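Werksbesuch bei Varkinard: Tabletts und Schalen für die Gemeinschaftsverpflegung

Im März öffnete Varkinard Produktion und Musterraum für Fachbesucher. Die Führung begann um 9:30 Uhr und wurde von Banafsheh Hosseinzadeh geleitet.

Musterraum

Das Sortiment umfasst 143 Artikel, gegliedert nach Form und Farbe. Tabletts werden mit erhöhtem Rand und gerundeten Ecken ausgeführt. Zur Beurteilung der Farbabstufung lag dunkles Petrol unter hellem Mintgrün, das Tablett auf hellgrauer Fläche, die runde Schale darin. Der breite, glatte Schalenrand hebt sich deutlich vom Tablettboden ab.

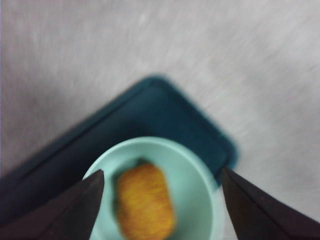 Lager und Versand

Saeed Tabrizi erläuterte die Kommissionierung. Das Lager verfügt über 789 Stellplätze, davon sind 41 für Rückläufer reserviert. Schalen und Tabletts werden getrennt gestapelt und erst beim Verpacken zusammengeführt. Die Serie Cirnier wird ab Herbst auch einzeln geliefert.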